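Magazine > Travail > Entretiens

À la une Travail Logement Idées Abonnements

Lecture : 4 min

Le bureau partagé, vu par une sceptique

Tímea Szénási a passé 11 ans à aménager des bureaux pour les autres. Elle en parle aujourd'hui sans tendresse. « On m'a demandé cent fois de favoriser les rencontres. Je posais une machine à café au bout du couloir et on me félicitait. »

Le cabinet Redo, où elle travaillait, vendait des postes non attribués. Chez Gukedside, son dernier gros client, les salariés devaient réserver leur place chaque soir pour le lendemain. « Au bout de six semaines, les gens arrivaient avant sept heures pour garder la même chaise. La direction y voyait de l'enthousiasme. »

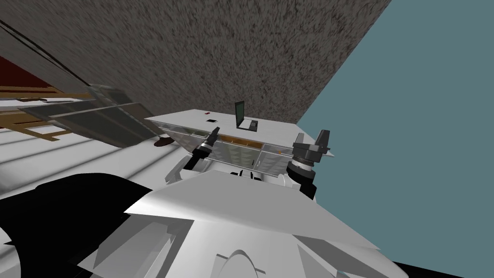
Et les économies promises ? Elle hausse les épaules. Le loyer baisse, admet-elle, mais personne ne lui a jamais montré ce que coûtaient les heures perdues à chercher un coin calme. Son ancien collègue Zsolt Rácz défend toujours la formule. « Il y croit, je le respecte. Il a aussi un bureau fermé. »

On lui oppose que le télétravail de cette année a tout changé. Elle attend de voir. « En mars on annonçait la fin du bureau, en décembre on me rappelle pour des devis. Les mêmes plans, avec des plaques de plexiglas. »

Elle en a refusé quatre.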